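Herringbone Weave

Contents: Name, How it is woven, A bit of history, Where it turns up, Towels, Care, Related weaves

Herringbone is a kind of twill in which the slanted lines keep changing direction, so the cloth ends up covered in rows of zigzags. I've been weaving it (badly, then less badly) for 17 years, and I'm still a little in love with it, so forgive me if this entry wanders!

Name

The name comes from the skeleton of the herring, a fish with lots of fine bones slanting off a middle spine. If you've ever picked one apart at dinner you'll see it right away. People also say "broken twill" for it, and that one starts arguments, so I keep the two apart: a broken twill can be broken in all kinds of ways, and herringbone is only one of them.

How it is woven

Plain weave goes over one, under one. Twill goes over two, under two (or some other count) and shifts over by one thread each row, and that shift is where the slant comes from. For herringbone you run the slant one way for a while, say 8 threads, and then flip it. At the flip you skip a step, so the lines don't quite meet in a point. If they do meet in a neat point, you've got chevron, or what weavers call point twill. I mixed these up for years and my teacher, Despina Vidmar, let me go on doing it until I tried to sell a scarf under the wrong name.

You can do all this on four shafts, so even a small loom will manage. My old Handach table loom did nothing else for a whole winter.

A bit of history

The zigzag is far older than the looms most of us use. There are scraps of patterned twill from northern Europe that go back more than 2,000 years, and Roman builders liked to lay bricks the same way, which is where the Latin name opus spicatum comes in (it means "spiked work", after ears of grain). Later on, herringbone tweed became a favorite for coats and jackets in Scotland and Ireland.

Where it turns up

Coats first, of course. Then blankets, suit linings, tape for apron strings, seat covers, and the twill edging sewn inside the neck of a good shirt. Gorazd Popescu, who wove in the workshop next to mine, once made 200 yards of narrow herringbone tape for a theater in one October, and after that he wouldn't touch the stuff!

Towels

Softer cloths use the pattern too, and here it gets quieter. On a fuzzy surface the ridges blur, and in one color you may only catch the zigzag when the light comes from the side. I like it best in pale blues, where the shadows in the folds do half the work.

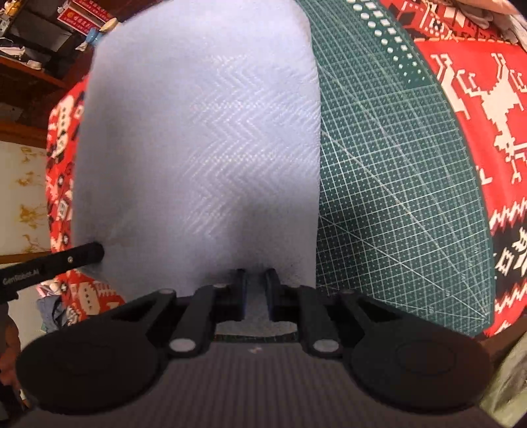
Care

Wash it the way the fiber asks. Cotton is easygoing, wool wants cool water and no wringing. Long floats (the bits of thread that pass over several others) can snag on a ring or a zipper, and if one does, ease it back in with a blunt needle and please don't snip it.

Related weaves

Point twill, diamond twill, broken twill, houndstooth (a twill as well, although the color order makes the pattern there), and bird's-eye, which I'd put on any new weaver's list right after this one.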